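Subject: Re: [osham-filmsoc] The Lighthouse Road – slow or just long?
From: Kilian Pichler
Date: July 14, 2024

Hello all,

I'm sorry to have taken so long over this one. I wanted to see the film a second time before I put my oar in, and then my sister came to stay and the television was not my own for a good while.

The message I'm answering is from Gwen, and I'll leave it in full for anyone who has cleared out their inbox:

> I went along on your recommendation, Kilian, and I did try. The
> opening on the ferry is lovely and I thought we were in for
> something special. But then he gets to the house, and she is
> in the kitchen, and they do not speak for what felt like the
> length of a church service. When they finally do speak it is
> about a leaking gutter. I can see that the gutter is not really
> the gutter. I got that quite early on. I didn't need to get it
> again after the interval.
>
> Two questions. Are we meant to like the brother? And what did
> she burn in the garden? My neighbour says letters, I say the
> wedding dress, and we had words about it in the car.
>
> Gwen

Well, Gwen, I laughed at the church service, and I'll grant you the first hour is heavy going. I looked at my watch once myself, during the business with the ladder. But I do think you are hard on the kitchen. Go back, if you can bear to, and watch what she does with her hands in that long silence. She lays the table for three, stops, takes one plate away again and then stands holding it. By the time he says anything at all we know that somebody used to sit there, and that he has noticed the plate, and that she has noticed him noticing. I don't know how you would write that in a script. I suppose you just write "she lays the table" and hope you have hired the right woman.

The gutter I am less sure about. I'd have been happy with two mentions, and I think there are 6, if you include the one where it is only heard dripping in the background while they argue over the sale. (Yes, I kept a tally the second time. My sister thought this was very funny.)

As for the brother, I don't believe we are meant to like him, but I found that I did, which may say more about me. He is the only one in that house who ever suggests going out for something to eat. He tells lies, of course, and the one about the boat is a wicked lie, but he tells them to get everybody through supper in one piece. I had an uncle like that and we all missed him dreadfully when he'd gone. The scene I keep coming back to is the one where he stands in the hall practising his apology to the coat stand, and then goes in and talks about the weather instead. The audience at the Gridholm laughed, and then there was a sort of hush when they saw his face. I have been going to the Gridholm for 20 years and I can't think of many times I've heard that particular hush.

Now, the bonfire. I am sorry to tell you that your neighbour and you are both wrong, in my opinion. I think it's the drawings for the house. There is a roll of paper under the stairs when he first carries his bag in, and after the fire there isn't, and the husband goes to that cupboard near the end and shuts the door again without a word. It would fit with her telling the estate agent that she has no idea who built the extension. I'd be glad to be told I'm wrong, though, as I was quite wrong about the ending of the last one we argued over and had to say so in front of everybody.

What I would complain about, if I were in a complaining mood, is the music. Someone should have had a kind word with whoever put a cello under the drowning story. The actor is doing all the work there, very quietly, with his back half turned to us, and in comes this great groaning instrument to tell us it is sad. We know it is sad! Compare the scene on the shingle, which has no music whatever, and which I thought was the best thing in the film by a long way.

I also want to put in a word for Eberhard, the old man with the dog, who gets all of nine lines and made me cry with one of them. I won't say which, as several of you haven't been yet. Listen out when he hands back the key.

A bit of housekeeping before I go. The March programme notes are finally up on the list page, with apologies to those who have been asking, and the page has had a tidy generally.

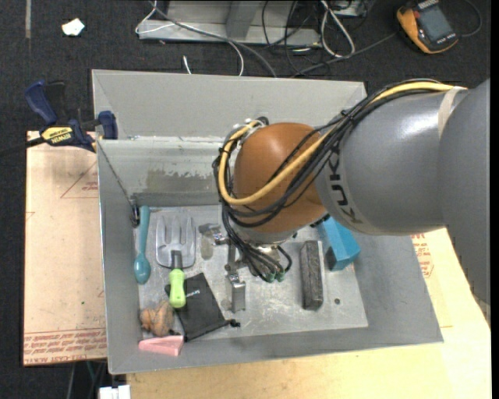 KUKA arm over a grey bin of small items.

The next film is Polness, which I know nothing about except that it is in black and white and that two people have separately told me to bring a handkerchief. We are in the small room again, the one up the back stairs, so do say if the stairs are a trouble and we'll see about the other door. Anyone who wants a lift from the Osham end should write to me directly and not to the whole list, or we shall have another afternoon like the last one.

And Gwen, please don't give up on us. If you really can't face the kitchen again, just watch from the shingle onwards and tell me what you make of the cello. I'd like to know whether it's only me.

Warm wishes to everyone,
Kilian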